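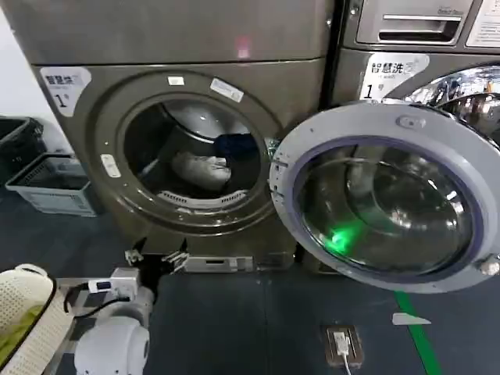
3 min read · 9 replies

Applause between movements at the Gistow series

pedalpoint
Went to the Sunday matinee at Gistow Hall. Dokari Quartet, all-French program, 200 seats and most of them warm. After the first movement of the Ravel about a third of the room clapped, and a man behind me hissed at them like a radiator. The hiss was louder than the clapping. Are we still doing this?

secondoboe
We are still doing this. I was in row F and heard the hiss. I thought it was the heating.

gutstrings
I'll defend the hisser, a little. The quartet plainly wanted to go straight on. The cellist had her bow up. You get 70 minutes of music for your ticket and I'd like the joins left alone.

pedalpoint
She had her bow up and she was smiling. I could see her fine.

gutstrings
Musicians smile at all kinds of things. I've been smiled at by a violist and it meant get out of my chair.

matinee_only
First-time poster, and I was one of the clappers. I thought it was over. It sounded over! The program had the movements in French in tiny type and the lights were too low to read it. I got so embarrassed that I didn't clap at the real end until everyone else was on their feet.

secondoboe
matinee_only, please come back and clap whenever you like. People clapped between movements all through the 1800s and sometimes made them play the thing again. The silence is the newer habit.

gutstrings
They also ate dinner and talked through the slow bits in some of those houses. I don't see anyone campaigning for that.

rosin_dust
Give it time. Somebody at the Cheung Trio concert in July got through an entire bag of cough drops, each one individually wrapped, during the Schubert. I'd have traded that for applause at every barline.

pedalpoint
The slow unwrapping is the worst of it. They think it's quieter. It's the same noise, only now it has a development section.

gutstrings
On wrappers we are united.

Back to the point though: put a line in the program. "Four movements, please hold applause until the end." Costs nothing, and then the hissers have no excuse either.

secondoboe
The Amano Players tried that two seasons ago. It made the room so nervous that when the piece did end there was a gap you could have parked in. I'd sooner have the leader say a few words from the stage, something like "clap if you feel like it."

rosin_dust
Please, no more words from the stage. Last spring we had 40 minutes of trio and what felt like an equal amount of anecdote.

matinee_only
So would it be all right to clap after a first movement if it was really good?

pedalpoint
Yes.

gutstrings
No.

secondoboe
Yes, but sit away from row G.

rosin_dust
Does anyone know if the next one is general seating again? I'd like to be near the door, the 43 bus won't wait for an encore.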